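Flelteo Bench Planning Kit

README for the planning sheets and the recordings

Version 2

What is in this folder

The Flelteo kit is a set of budget sheets, a short parts list and a small collection of recordings from the arm bench at Trasthorpe. We put them together for groups that are planning to buy their first robot arm and want to know what else they must pay for. When we made our own plan, the price of the arm was easy to find. The rest of the bench was difficult to price, and we had to ask for more money two times.

The files are:

budget_main.csv - one line per purchase, with the columns item, group, quantity, price, delivery, delivery_wait and note
budget_yearly.csv - costs that come back every year
parts_check.txt - questions to ask the seller before you sign
recordings/ - 617 short recordings of handling tasks on the bench
recordings_index.csv - task name, object type, lighting and result for each recording

The recordings are included because numbers in a sheet do not show how a bench is used. If you are not sure how much free room an arm needs, or where the cables go, please watch a few of them before you fill in the table.

How to use the budget sheet

Make a copy of budget_main.csv and delete our prices first. They are old prices and they include a school discount from Crăciun, our local dealer, so they will be too low for most readers. Keep the item names. The sheet has 63 lines, and you can remove those you do not need, but please read each one before you remove it.

The column "group" has these values:

arm - the arm, its controller, the mounting plate and the license
tool - grippers, suction parts, flanges, adapters, spare fingers
bench - table, profiles, feet, brackets, table cover
sensing - cameras, depth sensors, mounts, lights
cable - power, data, air hoses, clips, sleeves
objects - things the arm will pick up, wrap, open or move
safety - stop buttons, barriers, training
room - outlets, floor work, desk for the operator

Write the delivery wait in weeks. A cheap adapter with a long wait can stop the whole project, and this happened to us with a flange. The arm was already in the room, but we could not mount the gripper, and the months of the license were running.

Points we learned about the price

Adapters. Between the wrist of the arm and the gripper there can be several metal parts, and each of them may come from another seller. Ask for a drawing with the bolt pattern. Put at least one spare adapter in the plan.

Cables. We planned the cable length from the base to the tool in a straight line. This is wrong. The cable needs a free loop for every joint that turns, and the longest loop decides the length. Order longer cables than you think, and count the clips and sleeves as a separate line. If your gripper has its own connector, ask if a replacement cable can be bought alone.

Table cover. A plain gray table is good for the eye, but if you want to train a vision model, then buy covers with different colors and prints. They are cheap and they change the background more than any other purchase in the list. Check that the cover lies flat on a ribbed top.

Objects. New groups often write zero in this line. We recommend to plan for boxes, soft bags, gift packaging, clear film and some small office things. Film and thin plastic are used up quickly and must be bought again, so they are also in budget_yearly.csv. Clear film is hard for many depth sensors, and for this reason it is worth having it in the test before you choose the sensor.
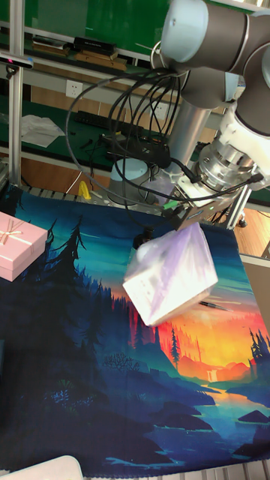 Payload is the other number that people read too fast. The value in the brochure is for the bare wrist. Subtract the weight of the adapters, the gripper and the cable part that hangs on the tool, and only then compare with your heaviest object. In our sheet this is done in the note of the line "arm, payload left". We had enough, but less than we expected, and the group at Uscombe had to change to a bigger arm after they did the same calculation.

Also ask what the payload is when the arm is stretched far out. Some sellers give a curve, others give it only if you write to them.

Known limits

The recordings come from one bench, so the room does not change much.
Prices in the sheet do not include tax.
We did not price used equipment.
The result column in recordings_index.csv was filled by two persons and they did not always agree. Where they disagreed, the field is empty.

Changes in version 2

Added the group "room", after a reader asked who pays for new outlets.
Moved film and bags from one-time costs to yearly costs.
Corrected the delivery wait for the flange line.
The next update is planned for November, after the service contract is renewed.

Use and contact

You may copy and change the sheets for your own planning. For the recordings, please read the file TERMS.txt in the same folder. If you find a missing cost, send us the item name and the group it belongs to, and we will add it to the next version.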